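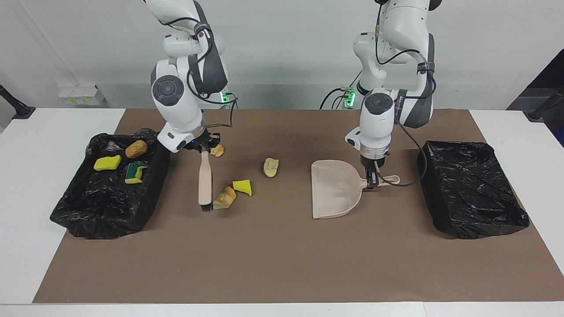
Print this post
E-mail this to a friend

So the controller question finally got settled in our shed, sort of, and I've been meaning to write it up since May. If you've been following along you'll know we started out on the Clorevley pads (cheap, cheerful, dreadful thumb buttons) and I'd been whingeing about them to anyone who'd stand still. Then the Terkell leader handles turned up and I got to play with both for a solid stretch. Bliss!

I picked brush and dustpan as the test because it's a rotten job for two arms. One side has to hold the pan flat on the mat and stay put, the other has to sweep at it without shoving it off the table, and bread doesn't slide the way a sponge does. Crusts catch. Crumbs go everywhere. I was finding bits of toast in my jumper that night.

On the Clorevley pads you're steering each wrist with a thumbstick, and tilting the pan while sweeping is like patting your head and rubbing your tummy. The Terkell handles just follow your hands, so the sweeping part felt natural within a few goes. They do make your shoulders ache though, and there's a tiny lag when you change direction quickly, enough that I overshot with the brush more often than I'd like to admit.

Now, grippers. I've stuck with plain two-finger ones on both sides. I did borrow a set of the Figueiredo soft fingers and really wanted to love them, but a round brush handle twists in them the moment the bristles meet any resistance. Lovely for picking up a bread roll, hopeless for holding a tool. Back in the drawer they went.

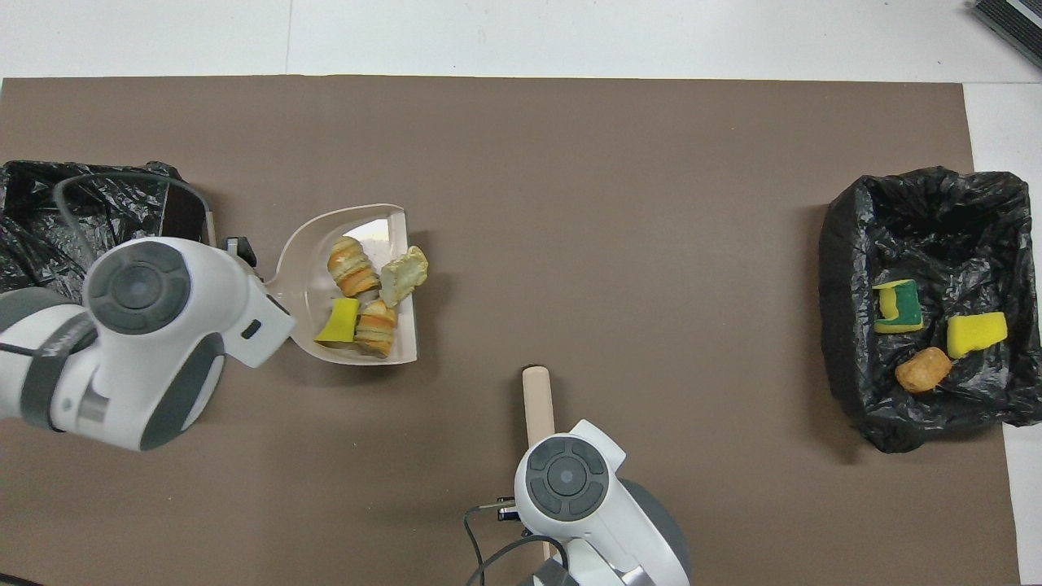
Do you need a wrist camera on each arm for this sort of thing?

A head camera will get you most of the way, but I'd add a wrist one on the pan side, where the lip meeting the mat is the bit you most want to see up close.

Cable routing is my other gripe. Leave more slack at the wrist than you think you need, then go through the full range slowly before you tie anything down. I set mine too tight the first time and had to snip 3 cable ties and start over.

Next up is the Nerkidthorpe controller board, which a few of you have asked about. It's meant to cut the lag on the handles and I've got it sitting on the bench still in its bubble wrap. I'll run the same sweeping job on it, same mat, fresh bread.

Print this post
E-mail this to a friend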